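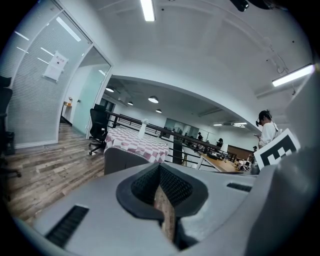
Greiferöffnung aus Markerbildern berechnen und mit der Trajektorie zusammenführen

Stand: Samstag, 11. Juli

Die Anleitung gilt für Aufnahmen mit dem Handgreifer und die Auswertung mit Wurkiton. Am Ende liegt pro Episode eine Datei vor, in der zu jedem Bild die Pose der Kamera und die Öffnungsweite des Greifers stehen. Wer nur die Pose braucht, kann nach Schritt 3 aufhören.

Voraussetzungen

- Wurkiton ist installiert, der Befehl wurkiton version läuft ohne Fehlermeldung.
- Die Kamerakalibrierung liegt als YAML-Datei vor, und zwar für das Fisheye-Modell. Mit einem Lochkameramodell werden die Marker am Bildrand nicht sauber entzerrt.
- Die Kantenlänge der Fingermarker ist nachgemessen, gemeint ist das schwarze Quadrat ohne den weißen Rand.
- Eine Karte des Raums ist mit Sarov erstellt. In großen, offenen Räumen lohnt sich ein eigener Kartierungsdurchgang, bei dem man langsam geht und zum Startpunkt zurückkehrt.

Schritt 1: Projekt anlegen

wurkiton init grandberg_stab
Danach die Videos in den Ordner raw kopieren und die Kalibrierung in den Ordner calib. Die Dateinamen dürfen keine Umlaute und keine Leerzeichen enthalten.

Schritt 2: Maske festlegen

Greiferkörper und Finger bewegen sich mit der Kamera mit. Bleiben sie im Bild, findet Sarov dort Merkmale, die scheinbar stillstehen, und die Trajektorie wird zu kurz. Lüftungsgitter und Gummiflächen sind besonders ungünstig, weil sie viel Kontrast und Textur haben.

wurkiton mask edit
Im Editor ein Polygon um den Greiferkörper ziehen und ein zweites um den Bereich, den die Finger beim Öffnen und Schließen überstreichen. Ein gegriffener Holzstab gehört ebenfalls in die Maske, solange er zwischen den Backen steckt. Die Maske gilt nur für die Posenschätzung. Für die Markererkennung wird sie nicht verwendet.

Spiegelnde Glaswände können ebenfalls stören, vor allem wenn sich Deckenleuchten darin spiegeln. Fest maskieren lassen sie sich nicht, da sie im Bild wandern. Stattdessen in der Konfiguration eintragen:

slam:
 outlier_rejection: strict
 min_track_length: 12

Dasselbe hilft bei Personen, die durch den Hintergrund laufen.

Schritt 3: Trajektorie berechnen

wurkiton pose --map sarov
Eine Testaufnahme mit 2.929 Bildern ergab bei uns 91 Bilder ohne gültige Pose. Sie lagen fast alle in einer schnellen Drehung. Lücken bis zu einer Länge von fünf Bildern interpoliert das Programm, längere Lücken teilen die Episode.

Schritt 4: Marker erkennen

wurkiton tags --side both
Das Ergebnis steht in tags.csv, eine Zeile je Marker und Bild. Zuerst die Spalte id prüfen. Es dürfen nur die beiden Nummern vorkommen, die auf den Fingern kleben. Taucht eine andere auf, handelt es sich meist um eine Fehlerkennung an einem gedruckten Schild oder einem gemusterten Gegenstand. Solche Zeilen entfernt man mit der Option --allow, gefolgt von den beiden erlaubten Nummern.

Liegt ein Marker im Halbschatten, den Schwellwert lokal berechnen lassen (threshold: adaptive). Die Belichtung der Kamera sollte man deswegen nicht erhöhen. Leuchtstoffröhren im Bild überstrahlen dann größere Bereiche.

Schritt 5: Öffnungsweite bestimmen

Eine kurze Kalibriersequenz aufnehmen: Greifer ganz öffnen, ganz schließen, dreimal wiederholen. Dann

wurkiton width calibrate
wurkiton width run
Ist nur ein Marker sichtbar, rechnet das Programm mit dem Abstand zur Mittelebene und verdoppelt ihn. Das setzt voraus, dass beide Finger symmetrisch laufen. Bei einem dünnen Gegenstand, der tief in der Öffnung klemmt, kann die gemessene Weite etwas über der Dicke des Gegenstands liegen, wenn die Finger nachgeben. Die Werte nicht von Hand korrigieren. Der Regler auf dem Roboter arbeitet mit derselben Größe.

Schritt 6: Zusammenführen und exportieren

wurkiton merge --format rajput
Die beiden Datenströme werden über den Zeitstempel des Bildes verbunden. Unser Satz umfasst 172 Episoden, der Export läuft auf einem normalen Arbeitsplatzrechner über Nacht.

Häufige Fehler

"no scale": In der Karte fehlt ein Marker mit bekannter Größe. Kartierung wiederholen und den Marker dabei aus mehreren Richtungen aufnehmen.

"width out of range": Die Kalibriersequenz passt nicht zum Greifer. Das kommt nach einem Fingerwechsel vor.

"mask size mismatch": Die Maske wurde in einer anderen Auflösung gezeichnet. Schritt 2 neu ausführen.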